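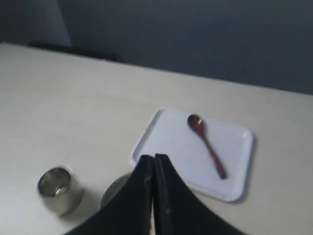 By Soledad Hutchins, Staff Writer

Print | E-mail

Last updated: February, 4:15 p.m.

Shared shop's home-built robot arm takes on the kitchen table

A robot arm that started out as a pile of motor boxes on a back shelf at the Tlapale shared workshop is learning its way around cups and spoons, and the people building it could hardly be happier.

The arm, which its makers call Lurkadance, is the work of Maite Soler and Surachet Kongkaew. They want a helper that can set out and clear away small tableware, and they want other members to be able to build one too. Every part list, wiring sketch and bad idea goes into a binder that anyone in the shop can borrow.

The present setup is wonderfully plain: a pale table, a small steel cup, a white tray and a reddish-brown spoon, with a two-fingered black gripper overhead. The spoon is the one Soler talks about most.

"A cup gives you a nice tall side to go after," she said. "A spoon just lies there, it's shiny, and the handle is thin. I love that spoon and I've lost whole evenings to it."

The fingers are on their 11th design. Earlier ones flexed too much or closed crooked, and Kongkaew kept them all in a coffee can by the printer. The current pair curves in to narrow tips that meet in the middle, a shape he drew on the bus ride home and printed that same night. 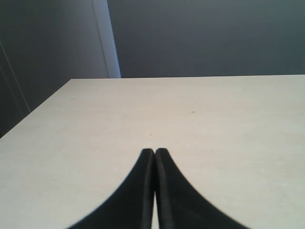

Getting those tips to line up has been its own project. Kongkaew begins each session by closing the gripper over the tabletop with nothing in it and checking the gap by eye. If one tip rides too high, he loosens two screws and starts over.

The pair have spent $286 so far, most of it on motors. A small camera by the gripper came out of Kongkaew's parts drawer, and a workshop member, Darlene Poirier, cut the mounting plate in exchange for help with her bandsaw.

Next on the list is a run of 20 spoon pickups in a row without a miss. After that, Soler wants to try forks, and she already has a handful picked out. The workshop will open its doors for a demonstration evening once the new wrist bearing is in, and visitors will be welcome to take a turn at the controls.

This site uses cookies to remember your reading preferences. Sign up for our newsletter to get local stories by e-mail.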